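Visit report: the Faltora shared workshop, 18 May 2020

The kitchen build is done in simulation first, and the arm in it is a Franka reaching over the counter for a small white bottle with a teal cap. 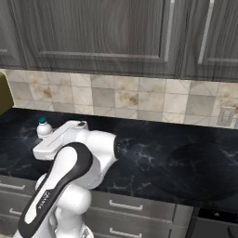
Getting in and the main room

Faltora is up a flight of stairs behind the Morell warehouse. Members pay by the month and get a shelf, a key and a share of the bench time. The main room has 3 long benches, a drill press and a rack of computers along the back wall.

The kitchen project

The project is called Tuncer and it has been going for 17 months. The goal is an arm that can pick up and put away small things in a home kitchen. The group writes the control code on the rack machines and tests it in a rendered kitchen with a marble-look counter, gray drawers and a tiled backsplash. The members change the tile and cabinet textures between batches, so the code does not get used to one kitchen.

They run 2,000 tries overnight and read the log in the morning. I looked through one log. Most of the failed tries were listed as bad approach angles, with a smaller group where the wrist came too close to the wall cabinets. Dark counters gave them trouble in April - they changed the lighting settings and moved on.

Costs

The group has spent $3,000 so far, nearly all of it on graphics cards. Power is included in the membership.

What I took home

I have a smaller setup in my garage and plan to copy their log format, which puts the start pose and the failure type on one line. Their drawer tests start in the fall and I would like to go back for those. Parking is on the street side only.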